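Progress report to the Pfeiffer fund
Project: Reuse of packaging at the Drustow depot
Reported by: Jannik Wiegand

Dear Ms Ashworth,

Please find below what we have done since the last report. I have kept the same order of points, so that you can compare.

1. Collection

The two shops in Fustness now give us their cardboard every Saturday before noon. In this period we received 1,156 kg, and 64 kg of this had to go to normal recycling, mostly because of grease or too much tape. Joscha Thiele has talked with the shops about the tape and they will use the paper one from April. The bakery in Prukotberg did not yet answer us.

2. Flattening and sorting

Boxes are opened along the glued edge, laid flat and sorted in three groups: good for new boxes, good for filling material, and waste. The question of creased sheets took us more time than planned. A sheet with one clear fold in the middle can still be used as a divider between two layers of jars, also when the edges are a little curled. A sheet with many folds becomes soft and goes to the filling material. Hildegard Hamann has written this down on one page, and it now hangs next to the sorting shelf.

We sort at the white table by the window. The sheets are held up and looked at one by one, and a plain brown sheet with a single crease, like the one below, goes to the dividers. 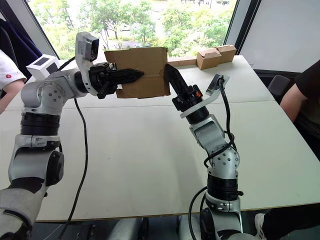

3. Dividers and boxes

We delivered 2,040 dividers to the jam producers, which is a little under our plan. The reason is the cutter – its blade was away for sharpening for 12 days. Kai Böttcher has now ordered a second blade from the running budget, so no additional money is needed.

4. Next steps

We would like to test a thicker divider made from two sheets glued together. We also ask for your agreement to move the remaining travel money to the shelf for the dry store. The table of costs will follow separately.

With kind regards,
Jannik Wiegand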